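Leneck laundry to stay open through spring

17/01/2011

The public laundry on Garnon Street in Leneck will stay open at least until the end of spring, the town council said Monday, after a local firm agreed to cover part of the heating bill.

The laundry was due to close at the end of the month. It has 136 registered users, most of them in the apartment blocks north of the rail line, where many units have no hookup for a washer. The next nearest coin laundry is in Bilyk, a 40-minute bus ride away.

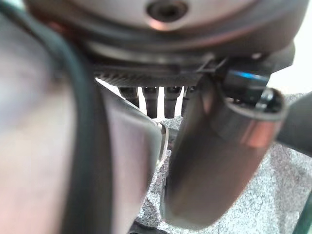 Under the agreement, Suvent, a heating supplier based in the town, will pay $3,287 toward gas and hot water. The council will go on paying for staff and repairs. Prices will not change before the agreement runs out.

"It gives us time to look at the boiler, which is the real problem," said Danylo Didenko, who manages the building for the council. "The old one uses far too much gas for the number of loads we do."

The council first discussed closing the laundry in October, when the boiler failed twice in one week. A petition against the plan collected 459 signatures – more than any other in the town last year. 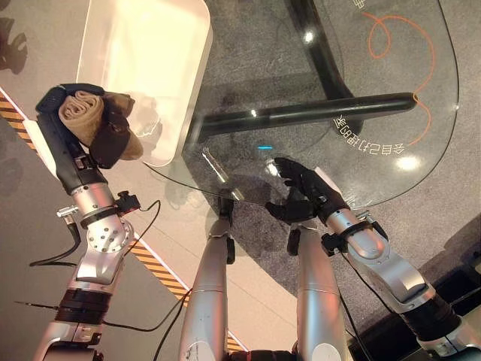 Opening hours will be cut slightly to save fuel. From next week the laundry will open at 8 a.m. instead of 7 a.m. on weekdays and will close at noon on Saturdays. It will stay closed on Sundays. The drop-off service for sheets and blankets will continue, but orders must be in by 10 a.m. for pickup the following day.

Didenko said three quotes for a new boiler are expected by the end of February. The council will vote on them in March. Prepaid wash cards bought last year are still good and do not need to be exchanged.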